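Laundry Room Gallery: The Khaki Pile

Photos and captions by Augustina Akolgo

Every October I bring out the fall trousers, and every October they have spent the summer in the Ankrah trunk learning new ways to crease. I own 7 pairs, all beige, a decision I made in one afternoon and have been ironing ever since. My sister calls the color "office sand."

The pinch
Beige khaki, bunched up in the middle and squeezed into one thin upright pleat. I have paid good money for pleats less convincing than this one.
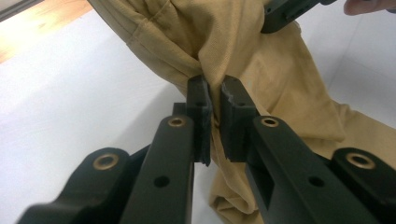 A few notes on khaki
It wrinkles if you fold it, hang it, or speak to it sharply. I smooth the seams by hand first, then iron inside out with the pockets pulled free. The waistband goes last, when my patience is already gone.

Where it all ends up
The Stostitz shelf by the dryer, left side. The right side belongs to the towels, and they have been spreading.

Next gallery: Socks, 52 of them, very few related.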